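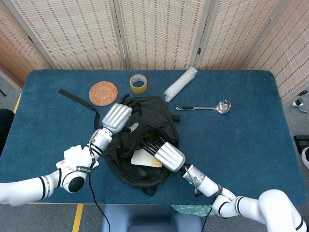
Both hands on the black bag, with the ladle and the tape waiting at the back.

I had promised myself I'd be done comparing hands by April, and of course I'm still at it, because the bag keeps pulling me back in! A ladle holds its shape wherever you grab it. Fabric slides and bunches up and hides its own opening, and that makes it a lovely way to find out what a hand can do.

So far I've run the Lema controller and the Dirus one on the same arms, 19 tries each, with the same task every time – pin the top layer with the left hand and go into the opening with the right. Lema is the smoother of the 2, and I like how gently it closes. Dirus is quicker but a bit grabby (my old Plollo two-finger gripper was worse, bless it), and I had to lower its grip limit 3 times before I was happy. I'd still take fingers over a plain gripper for this job, mostly for the thumb.
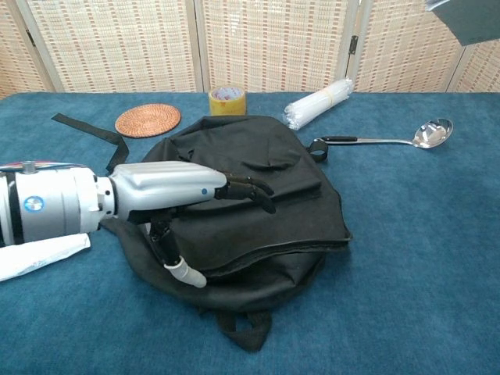
Do you need a hand with fingers just to open a bag?

For a stiff bag with a wide mouth, a simple gripper will usually do fine and costs a lot less. Soft bags are where I'd want a thumb and several fingers, so that one hand can hold a fold down while the other works.

Next up is a longer run out at Fenton, with the straws and the coaster getting their turn too, once I've sorted through the 671 log files sitting on my laptop.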